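Perihan Gökçe wants to sell me a wedge

Perihan Gökçe has been fitting out kitchens and bathrooms in Brodthorpe for 13 years, and she would like it known that she thinks most of what is written about small rooms is rubbish. I told her I had written some of it. She said she'd read it.

We met at the Sezer showroom on a Monday, a little after nine, before the doors opened. Her business partner, Kaan Sarıgül, was moving sample boards from one wall to the other and stayed out of the conversation for as long as he could. I had come to talk about wedges. The shop has been pushing them since May: blocks with one sloping face, sold to hold a door, prop a cutting board, lean a cookbook on or sit behind your back in the bath. The range is called Vasta. I had my doubts about paying for something I could saw off a fence post.

"You could," Gökçe said. "And it would look like a bit of fence post. Is that what you want in a room you've just paid to have tiled?"

I said I wasn't sure I'd mind. She wrote something down.

Her argument is that people spend their whole budget on surfaces and then fill the room with whatever was in the old one. She calls this "the ice cream tub problem", after a customer who finished a very expensive laundry and kept the pegs in a two-litre tub. I don't see the problem with the tub. A tub holds pegs. When I put this to her she agreed that it did, and moved on to colour.
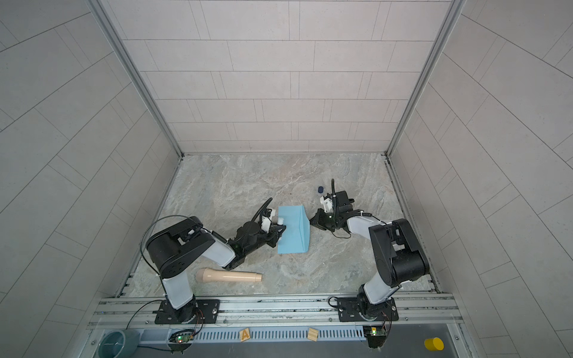 Colour is where Gökçe and I part company most often. She holds that a small room with grey walls needs one object in it that isn't grey, and that the object should be useful. I hold that a grey room is grey because somebody chose grey, and that they could have chosen something else. Still, I'll give her the light blue wedge. Against pale grey tiles laid in staggered rows, with a floor swirled in grey, beige and white, it is the thing your eye goes to. Whether that makes it worth buying is another matter, and I asked her what it did that a cheaper one didn't.

"It stands up," she said. "Put it on its end and it stands up. Try that with a rubber doorstop."

I have since tried it with a rubber doorstop. It stood for as long as it took me to get my hand away.

The price is $64, or $97 for a pair. I asked who buys a pair. Gökçe said people with two doors. From across the room Sarıgül offered that they had sold more singles than pairs, "by a fair way", and was given a look.

She is more convincing on the marble look, partly because she doesn't much like it. Customers ask for swirled stone all the time, she says, and then ask for a patterned wall to go with it, and she spends the appointment talking them back to something plain. "One of them can be busy. If the floor's doing all that, the wall should be quiet and the grout should be a shade darker than the tile so you can read the pattern. White grout beside a stove, I won't do it any more. I'll send you to Zanness and they can do it."

Would she really turn down the job? She thought about it. "I'd quote high."

I rang Tipene Quinlan, who tiles for several shops in the area, for a second opinion. He backed her on the grout and on the plain walls. On the wedges he was less forthcoming. "They're all right," he said. "My sister's got one. The dog's had a go at it." He added that he holds his own workshop door with a tin of paint and has done for years.

When I passed this along, Gökçe said a paint tin was fine in a workshop. She has a way of granting your point and charging on as though you hadn't made it, and I suspect it has sold a lot of tapware.

Before I left I asked what she has at home. Her kitchen is 71 square feet, narrower than she'd like, with plain white tiles that came with the place. The floor is vinyl. She has been meaning to replace it.

"And the door?"

"It doesn't need holding," she said. "I had it hung properly."

I asked if I could print that. Sarıgül said yes before she could answer.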